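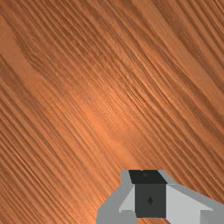 # tristier-notices

Scraped death and funeral notices for retired boxers and cyclists, from the Tristier and Grelier local papers. Text only.

Updated Oct 8, 2020.

- 48 notices, 14 of them from Grelier
- one JSON per notice, `notices/`
- fields: `sport`, `age`, `paper`, `body`, `service_place`
- `age` is blank in 3 files, paper didnt print it

Names and family members stripped out. If you spot one I missed open an issue, will pull the file same day.

Cisternas paper not in yet, their archive is behind a login. Maybe January.

To load:

`python load.py --src notices --min-age 40`

Drop the flag for everything. Dates are as printed, not normalised, sorry. Ridedow mirror is out of date, dont use it.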